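Put a vice on your desk! Small bench vices for cables, plugs and fiddly jobs

By the Tokix workshop page
October

Print this page | E-mail this to a friend
36 shares | 4 comments

I will go on about this to anyone who stands still long enough, but a little bench vice is the best thing I have ever put on a worktop. I bought mine for filing keys. Within a month it was holding plugs, hubs, pen barrels, a broken hair slide and the lid of the good teapot (wrapped in a tea towel, don't worry).

Where it really shines is cable work. Anything light with a lead attached wants to slide about while you push things into it, and a USB hub is the worst of the lot. Stand it in the jaws with the ports facing up and you can get at every one of them!

A few things I've picked up along the way:

Nip the jaws up gently. Plastic cases crack, so turn the handle until the thing stops wobbling and then leave it alone.

Mark your spot. Masking tape or painter's tape on the worktop shows you where the vice goes back after a wipe down, and it peels off again without a fuss.

Let the lead hang free. Run it straight off towards you or away from you, never under the vice.

Hold the plug, not the cable. Pinch it close to the end and line it up before you push.

Put something plain underneath. A cloth or a mat in one flat colour makes dropped screws so much easier to find, and I'm very fond of teal for this.

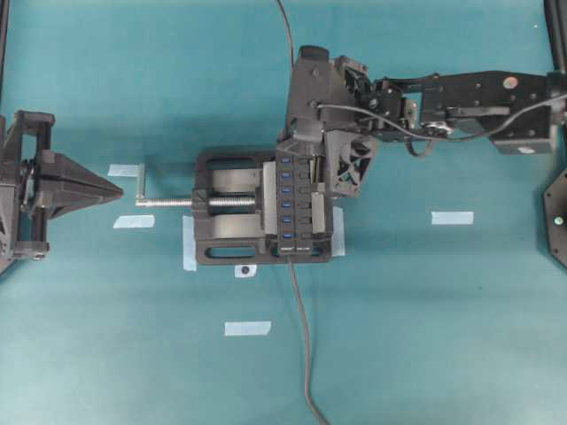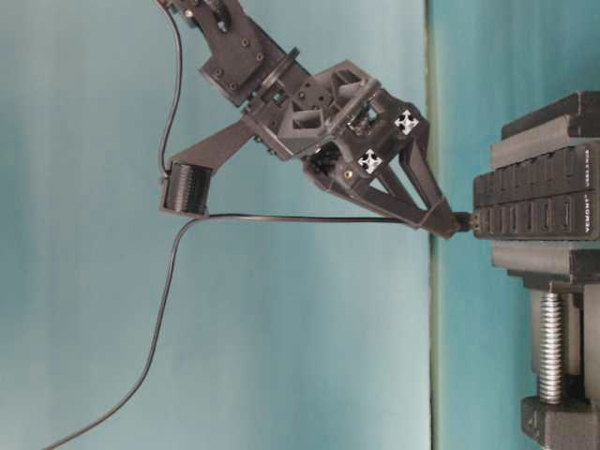
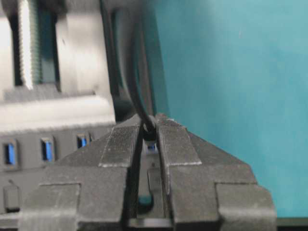
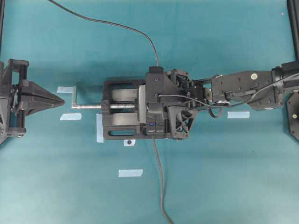 Now, jaw liners. You can buy them, but two bits of old bicycle inner tube do the job beautifully, and thick felt is nearly as good. Cut them a touch taller than the jaws and fold the top over so they don't drop out every time you open up. Cork looks lovely and crumbles, so I've given up on it.

The screw wants a drop of light oil now and then, and a going-over with an old toothbrush first if you've been filing (metal dust and oil make a horrible grey paste). Wipe off the extra or it ends up on your cuffs.

Next month I'm having a proper go at the cable drawer, with labels, and I can't wait.

Print this page | E-mail this to a friend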